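Urkar Support Portal
Ticket: Arm stops part way through CPU insert during open day demo
Product: Vulumex gripper kit
Status: Pending customer
Priority: Normal
Opened by: Ro-un Ma, Castent

Hi team,

Hoping someone can help before our next lot of visitors come through in January. We had our open day at the Ruddock building and the assembly demo was the big drawcard. The arm picks up a processor, takes it over to the grey fixture plate and lowers it into the frame, then does the memory stick. Well, that's the plan!

All morning it behaved beautifully. Then at 1.30 pm, with a whole school group crowded round the barrier, it picked up the processor, moved across, started down and just stopped. Message on the pendant was "force limit exceeded on approach". I cleared it, sent it home, ran it again, same thing. Third go it went in fine and got a round of applause, which was nice but didn't help me much. It did it 4 times in total before we packed up.

What I've tried so far:

Re-homed the gripper and power cycled the controller. No change.

Dropped the approach speed from 900 to 300 in the recipe. It still stopped, only slower (and the kids got bored).

Swapped to the spare set of fingertips. Same fault on the second run, so I put the originals back on.

Re-taught the pick point. This one seemed to help for a while - I got 13 clean inserts in a row and thought I'd cracked it, then it faulted again on the next one.

I pulled a picture off the wrist camera and I reckon the angle is worth a look.
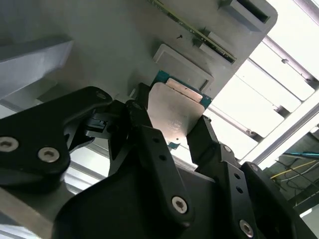 Wrist camera, processor in the fingers and tilted, lower side of the raised frame behind it.

I don't know how much of that tilt is just how the camera sits, so please tell me if I'm chasing nothing. I also spotted a tiny dark screw on the plate, between the frame and the green board in the slotted holder. I haven't worked out where it belongs. I've checked the finger screws with a hex key and they all feel snug to me.

Two questions. Is there a setting for how square the part has to be before it starts down? And can I raise the force limit a touch for demos, or is that asking for bent pins?

Cheers,
Ro-un

Reply from Urkar Support, 9.10 am

Hi Ro-un, please leave the force limit where it is for now. The squareness check is under Recipe > Approach > Part angle, and it's off by default. Turn it on, take that screw off the plate, and run the insert with the fault log recording. Send us the log plus a wrist camera picture from a good run so we can compare the two.

Reply from Ro-un Ma, 11.45 am

Ta, will do. The bench is booked for another tour until 3 pm so I'll get onto it after that and upload both.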